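I caught up with the woman behind the Prarkodik channel on a cold morning in Mermont, in the back of her old Honda, because the heater works and the coffee place didn't open until later. She films snowshoers and backcountry skiers, mostly on little cameras strapped to packs and poles, and I've wanted to bug her about audio for ages. Her wind noise is so low it makes me jealous!

"Everybody asks about resolution," she told me, pouring tea into the thermos lid. "People will sit through a soft picture. They won't sit through ten minutes of roaring."

So what does she use? Mostly a tiny clip-on recorder tucked inside her jacket collar, under the fleece, with a scrap of fake fur over the mic. She lines it up with the video later by clapping once at the trailhead. I asked if she ever forgets to clap. "All the time. Then I look for a ski pole hitting a rock or something. I lost a whole evening in November doing that."
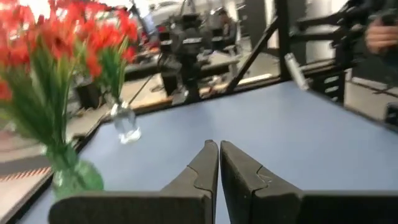 Batteries were the other thing I wanted to know about, and she had opinions. She carries four for a day out, all in an inside pocket, and swaps them at 15 percent instead of waiting for the camera to quit. Each one has a strip of tape on it, and the tape gets flipped when it's used up — I've already stolen that one for my own kit.

Her next project is a hut-to-hut trip she's calling Trellis, after the way the trails cross on the map. She figures it'll take 12 days, and she wants to come home with less footage than last time. "I had 394 clips from one week," she said. "I used maybe thirty. The rest is my boots."

I told her my boots have their own folder too. She laughed and said she makes herself delete on the same night now, in the sleeping bag, before she gets attached to anything.

We talked for about 100 minutes and I filled most of a notebook, so the part on editing (she does it all on a laptop older than my dog) will go up separately once I've typed it out.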